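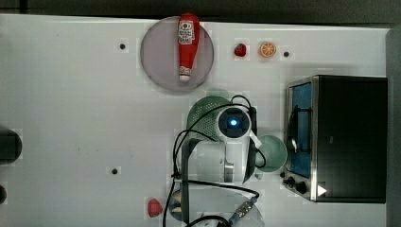
Kirnham Table Kit is the hardware we used for testing our Salazar method, and now other labs can order it. The method learns a kitchen task from up to 19 demonstrations and it does not need a new calibration when the objects are moved. Ketchup on a plate, a colander, a cup and a toaster oven on a white top are enough to begin.

Category: Research Equipment > Manipulation

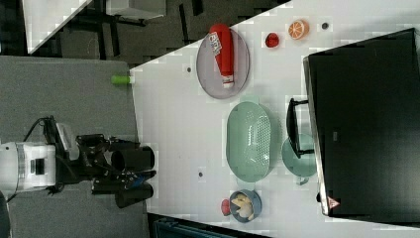 Milan Martens
Research Engineer, Stondton

In our study we recorded 1172 trials. The colour of the plate made little difference to the result, but long reaches past the oven were less reliable. Kit ships in September.

10 shares | 4 comments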